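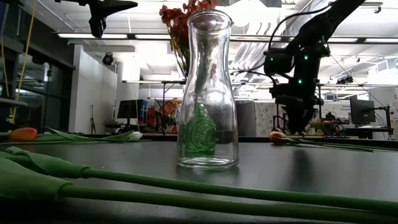 A glass carafe with a narrow neck and a wide body, the sort no hand will ever fit inside.

Cleaning Things You Can't Get Your Hand Into

Whoever designs narrow-necked glassware has clearly never met a washing-up brush. My kitchen in Skukbridge has one carafe, two vases and an oil bottle that all share the problem, and over the years I have tried most of the remedies people swear by. A few of them work.

Cloudy glass

First find out what sort of cloudy you have. Run a finger just inside the rim. If it feels chalky, you're looking at limescale, and white vinegar will shift it. Fill to the tidemark with equal parts vinegar and warm water and go and do something else for the evening. If it feels smooth and still looks like fog, the glass itself may be etched, usually from the dishwasher, and no amount of vinegar will bring it back. You may now call it "frosted".

Red wine stains

Rice. Two tablespoons, uncooked, with a squirt of washing-up liquid and enough warm water to let it move. Swirl, don't shake. I shook one once and put the bottom corner of it into the tap. Tip the rice out through a sieve, because it swells, and a sink trap full of rice is a longer job than the carafe was.

Crushed eggshell does much the same and makes you feel thrifty. It also smells of egg.

Oil bottles

Hot water alone just moves the oil about. Put in a spoonful of bicarbonate of soda and a good squeeze of washing-up liquid BEFORE any water, roll the bottle until the inside is coated, then top up with hot water from the tap (never the kettle, unless you were tired of the bottle anyway). Leave for 2 hours. Rinse until it stops foaming, which takes longer than you'd like.

Vases

The green slime is worst at the waterline. A denture tablet and an overnight soak will deal with it. Tsegereda Feyisa, who did the church flowers here for 16 years, uses half a tablet and says the other half is vanity. She also changes the water every other day, so she hardly needs the tablet.

Raised patterns and badges

Moulded decoration collects grease in all its little corners. An old soft toothbrush is the tool. Mark the handle with tape. We had a misunderstanding in March.

Getting it dry

This is where most people come unstuck. Stand a narrow-necked thing upside down on a flat worktop and the damp stays in it until Christmas. Prop it at a slant in the rack so air can get in, or roll a sheet of kitchen paper into a long twist, feed it down to the base and leave a tail sticking out at the top. Pull it out in the morning — gently, as wet kitchen paper has no loyalty.

I did buy a proper bendy bottle brush, a Gostumer, for 8 pounds. It's good on straight sides and hopeless at shoulders. The Balteck one next to it on the shelf looked identical and cost more.

Lost stoppers

Try the drawer with the batteries in it.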